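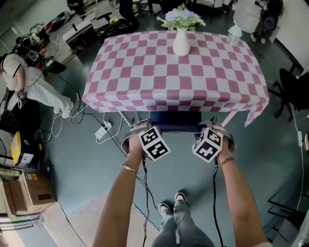

How to dress a small table without overdoing it

Most advice on table linen is written by people selling table linen. Be suspicious of it. A small table needs a cloth, one vase and very little else.

1. Measure before you buy. The Gisstead cloth I use is 60 inches long on the label. Labels are optimistic, so check with a tape.

2. Shake the cloth out and lay it from the back edge forward. With a checkered pattern, line up one row of squares with the table edge. A crooked grid shows from across a room, whatever the Grunum leaflet claims about "relaxed drape."

3. Deal with the corners. Let them hang in a loose fold. Clips and weights are sold in packs of 3, which is no use on a table with four corners – I'd skip them.

4. Put the vase near the back center. Artificial flowers are fine if you keep to 2 pale colors and dust them.
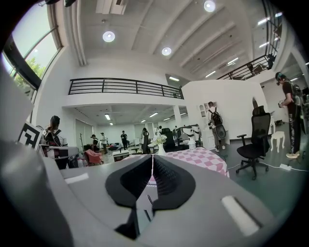
Tovar wrote in to say that a big, bright room swallows pale flowers whole, and that step four should allow for something darker. Maybe. I'd try moving the vase forward first – it costs nothing.

5. Leave it a day, then look again before adding a runner.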